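Vuvitgate Community Library
Member Newsletter, 6 July 2018

Computer Reuse Program Extended to the Grandov and Yensuk Branches

The Library Board has approved the extension of the Computer Reuse Program to the Grandov and Yensuk branches for the coming year. The program accepts desktop computers that are no longer needed by households and local businesses, prepares them for further use, and places them with residents who do not have a computer at home. Until now it has operated only from the main building on Illska Street.

The decision follows a review presented to the Board in May by Sunee Chantharasri, Head of Public Services. The review found that most requests for a home computer came from residents who live closer to one of the two branches than to the main building, and that many applicants had difficulty carrying a desktop machine home on the bus. Collection from a local branch was the change they asked for most often.
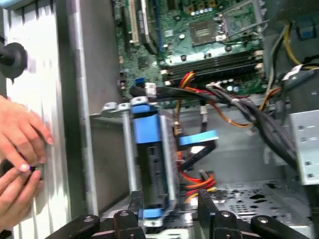
Under the extended program, applications may be handed in at any of the three service desks. Applicants must hold a current library card and live within the library district. Proof of income is not required. Priority is given to families with children in school, to adults enrolled in a training course, and to residents who are looking for work. Each household may receive one computer in any period of 3 years.

The library received 2478 visits to its public computer room during the last reporting year. Staff noted that a large share of these visits were made by the same residents, who came in several times a week to complete forms, write letters, or do homework. The public computer room will keep its present hours. The Board's view is that a resident who needs a computer every day is better served by having one at home, and that the room should remain available to visitors with shorter tasks.

Donations will be received at the main building only, at the delivery entrance on the north side. Storage space at Grandov and Yensuk is limited, and donors are asked not to leave equipment at those branches. The library accepts complete desktop computers, flat monitors, keyboards, and mice. It cannot accept printers, scanners, television sets, or equipment with a cracked screen. Donors will be given a receipt on request, but the library does not place a value on donated items.

Donors are strongly advised to copy any files they wish to keep before bringing in a computer. All storage drives are erased under the library's data policy, and files cannot be recovered or returned afterward. A donor who prefers to keep the drive may remove it before delivery; the computer will still be accepted. A printed copy of the data policy is available at each service desk.

Theerawat Jaidee has been appointed Program Coordinator and will divide his time among the three locations. He previously managed the interlibrary loan office, where he was responsible for deliveries between branches. Computers awaiting collection will travel with the regular book van, and applicants will receive a letter or a telephone call when their machine has arrived. Items not collected within 23 days will be offered to the next household on the list.

A short introductory class will be offered to every household that receives a computer. The class covers setting up the machine, choosing a safe password, and using the library's online catalog. Attendance is encouraged but is not a condition of the program. Classes are limited to 6 participants so that each person can be given enough attention, and family members are welcome to attend together.
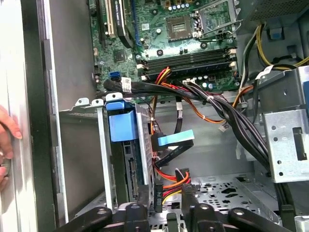 How to Apply

Application forms may be picked up at any service desk or requested by mail. Completed forms should be marked for the attention of the Program Coordinator. Applicants who are already on the waiting list do not need to apply again, but should inform the library if they would like to collect from Grandov or Yensuk. Forms are available in large print.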